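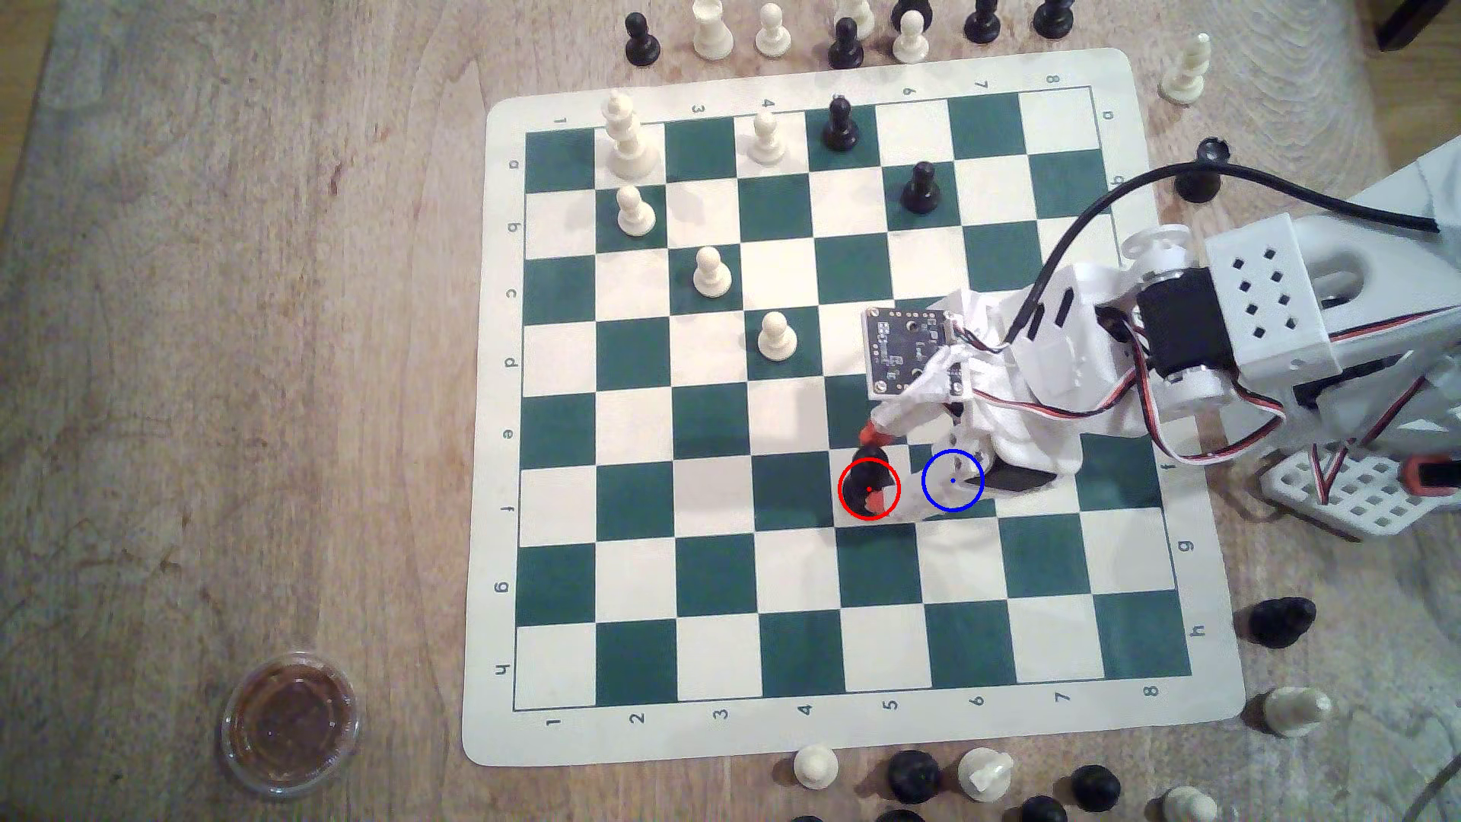 September, 4.15 pm: the Plikia mat and the coordinates

Home Notebook Sets Repairs Contact

Rolled the green and cream mat out on the light wood table this afternoon, and I'd forgotten how odd the printing is! The letters go down the sides and the numbers go along the top and bottom, so anybody brought up on ordinary score sheets writes everything down backwards (me included, twice). I've decided to go by what's printed, letter first, and leave a note in the lid of the Parry box so the next person does the same.

The squares measure 52 mm on my steel rule. That suits the pawns nicely, but I'd like a bit more room round the king, he's a tall thing. Weighed the Parry set with its bag and got 500 g, lighter than I'd guessed, so felt on the bases before weights I think.

Position for the write-up, in the mat's own lettering:

White: king a2, pawns a4, b2, c3, d4, rook e7
Black: pawns a5, b6, f5, rook d8

The white pawns from b2 to d4 make a good slanting line for checking the coordinates, because if you've swapped the letters and numbers it goes wrong at the very first one. Spare pieces can stay on the table beyond the margin, where I can grab them without knocking the rooks. The Drondine sheets need a line added about all this. Must do that before the Drerkis order goes off. 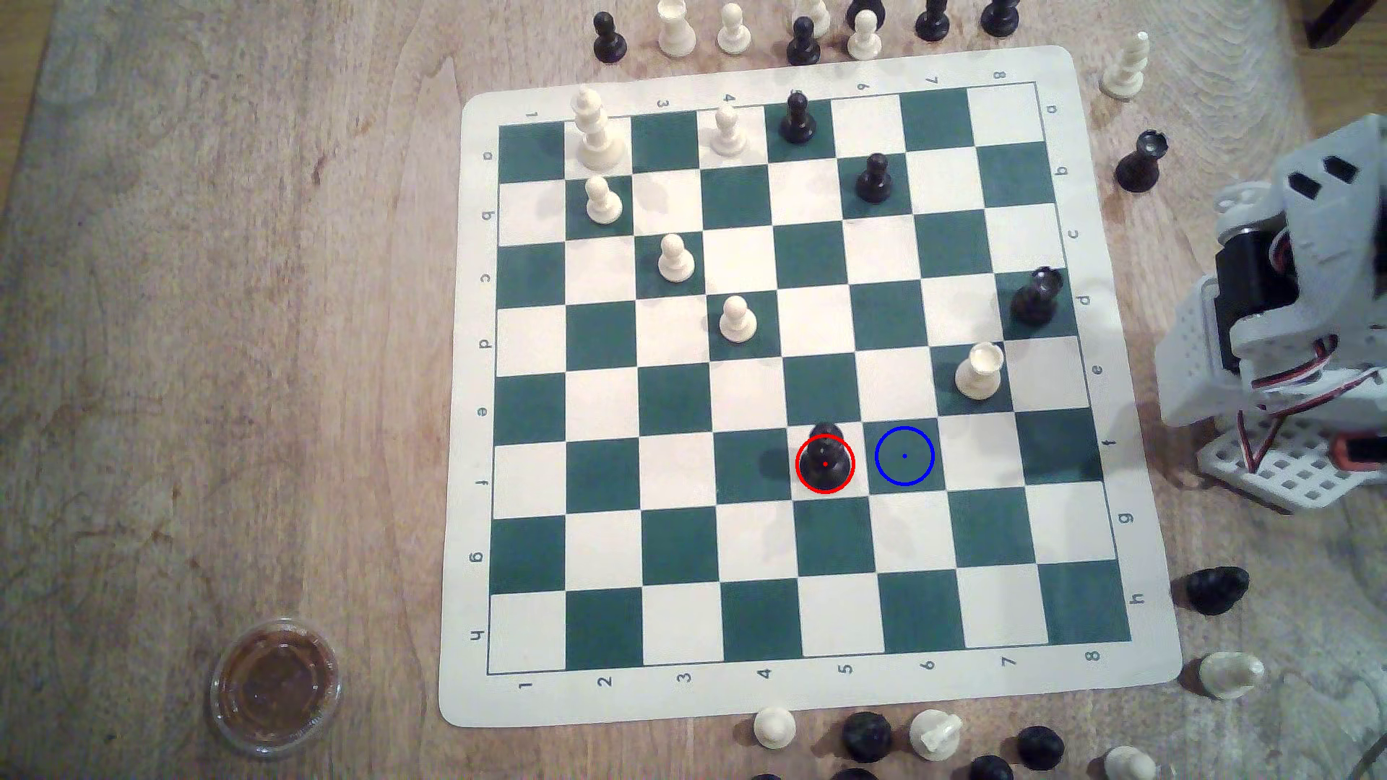 Can I still use a normal score sheet with this mat?

You can, as long as you write "printed coordinates" at the top and stick to them for the whole game. Swapping halfway through makes a mess that's very hard to untangle later.

To do: more felt, new elastic for the Parry bag.

Last updated: September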